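Frei custom content – pre-install safety checklist
Checked by Pushpa Pathak, July 2018

1. Back up the saves folder.
Done. The installer offers to do it for you. I did it by hand anyway, having met installers before.

2. Scan the download.
Clean. The Aseo mirror wraps it in its own downloader, so I failed that one and used the Grammont page.

3. Polygon count, bedroom set.
Listed as "low poly". The bedside lamp alone has 2,193. Pass, grudgingly.
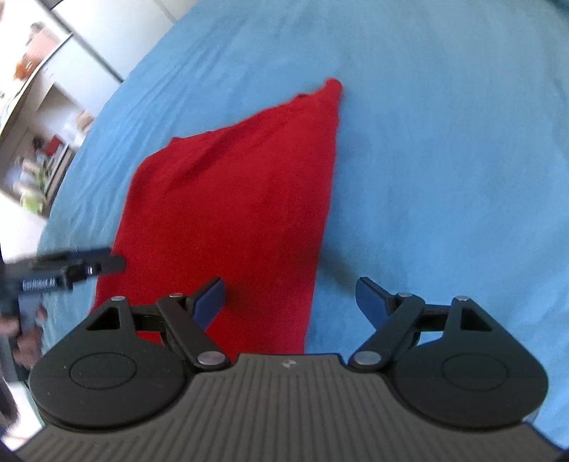

Will the set work without the expansion packs?
The base game is enough for everything except 2 recoloured rugs, which show up as blank squares.

4. Conflicts with other mods.
Fail if you run Bostus. Eduardo Peixoto says load order sorts it out – it didn't for me, in 16 restarts. Remove one or the other.

5. Frame rate.
Claimed: a steady 60. I got that in an empty lot with no Sims on it, and I doubt many people play that way. 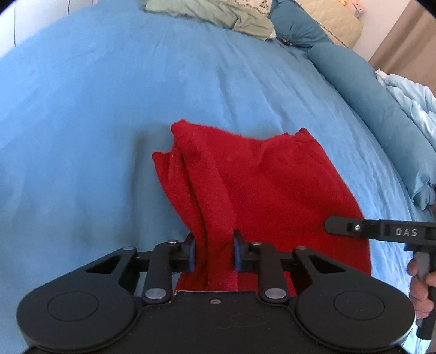
With a full household it dropped every time someone opened the wardrobe. I've marked this "needs retest" and will believe the promised November patch when it's on my drive.

6. Clean uninstall.
Part pass. Two leftover files in the cache folder, safe to delete by hand.

Result: install on a spare save only.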